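Hanger pick from basket: retargeting error vs. policy error

mpetchrat
We trained on 139 handheld demos and got 97 percent on replay but far less on rollout. White hanger starts in the basket, grippers start apart over the board.
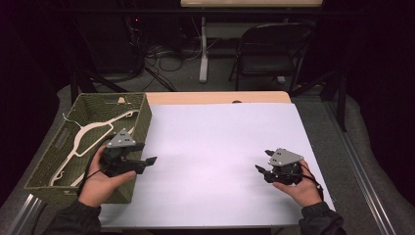
Re: Hanger pick from basket

rirkitz_fan
Replay only tests retargeting. What is your tag pose error?

mpetchrat
Up to 6 mm - worse near the rim.

yen_q
I disagree that it's tracking. Split the results by hanger type first. The wooden one on the flat sheet is a separate grasp problem.

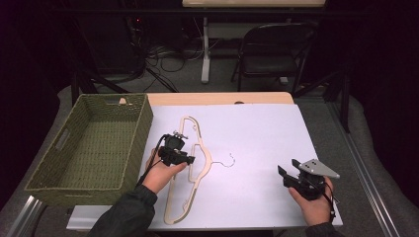
Pooling the two hides which one fails. I'd train 2 policies and compare.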